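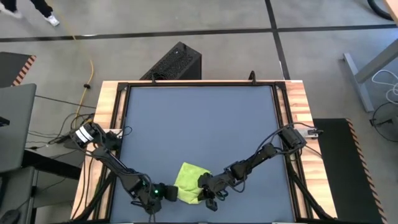
Frequently Asked Questions About Washing and Caring for Your Cureo Cloths

How do I wash them the first time?
Go ahead and give them a wash before you use them, on their own or with towels of a similar color. The brighter shades can let go of a little dye the first time through, and we'd hate for your white shirts to come out tinted! A warm wash at 93 degrees Fahrenheit is plenty, with half the detergent you'd normally pour in.

Can I use fabric softener?
Please don't, and that goes for dryer sheets too. We know everybody loves that smell (we do too), but softener leaves a coating on the fibers and the cloth will just push water around your counter. If you've already done it, soak the cloth overnight in plain water with a splash of white vinegar, then wash it again as usual.

Are they safe in the dryer?
Yes, on low. Most of our customers hang them over the faucet or the oven door and they're ready again by morning.

My cloth smells musty. Is it done for?
Almost never! Wring it out well after the dishes and hang it open instead of leaving it balled up in the sink. For a stubborn smell, simmer it in a big pot for a few minutes, let the water cool, and rinse.

Which cloth should I use on glass?
The Zirever has the flattest weave in the family and leaves the fewest streaks. The regular Cureo is happier on counters, stoves and sticky high chairs.

How big are the packs, and what does shipping cost?
Both cloths come in packs of six. Shipping is free on orders over $60, and below that you'll see the cost at checkout before you pay.

Can I return a pack I've opened?
You can, as long as the cloths haven't been washed. Write to us first so we can send you a label, and tuck your order number in the box. Returns slow down a bit in October when we restock, so thank you for bearing with us.

Who answers the emails?
Mostly Aqeel Paracha, who gets to them in the morning with his coffee. Stain questions are very welcome.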